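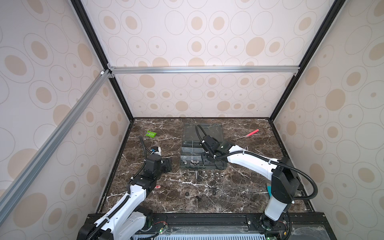
Small parts sorting station, marble-top table. October check.

Walked through by Nana Fiadzo, comments typed up by Adwoa Asamoah

1. Tabletop surface — OK
The dark marble is a pleasure to work on, but small dark screws vanish into the pattern if you aren't looking for them. Please run the flat of your hand across it at the end of your turn, slowly, and then do it once more from the other side.

2. Frame and corner brackets — OK
Nana went over the rail along the back wall and the brackets at each end with a hex key. Nothing needed more than a nudge. Thank you to Gaétan Gagnon for leaving the right key on the hook this time!

3. Wallpaper — OK, watch
I still love the ovals and rings, and I know some of you don't. Press the seams down if you notice one lifting, and no tape on the face of it, please.

4. Loose parts on the table — ATTENTION
There were small bits scattered about when we checked. Anything without a compartment goes in the Dogbe tub until Senyo Wumbei has had a look through it.

5. Cables — OK
Ties snug, nothing trailing to the floor.

6. Organizer box — ATTENTION
Wing nuts go front left and socket-head screws front right, and the rest of the fasteners still on the counter need a home too. There is plenty of room in the middle and back rows, so let's use it. Open the lid all the way until it lies flat, and don't lean on it, as the hinge tabs are the first thing to go on these.

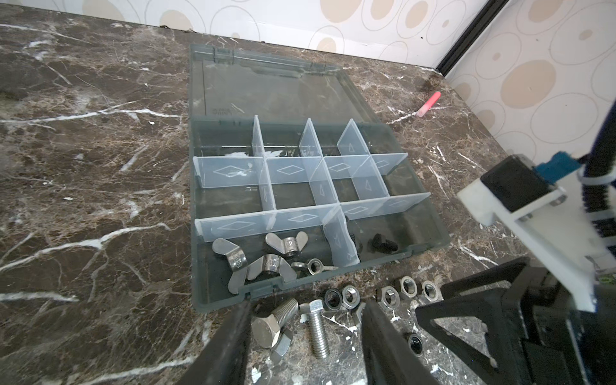 Can the dividers be moved if a part is too long for its compartment?
Slide the upright one over or lift it out, then press it back down until it sits level, and let Wondimu Demissie know so the parts list matches.

7. Parts list — DUE
The list stands at 2,377 pieces and hasn't been updated since the Rornmont order came in. Allow 20 minutes, and bring tea.

8. Lighting — OK

Next check in 14 days, same two of us unless somebody would like a turn.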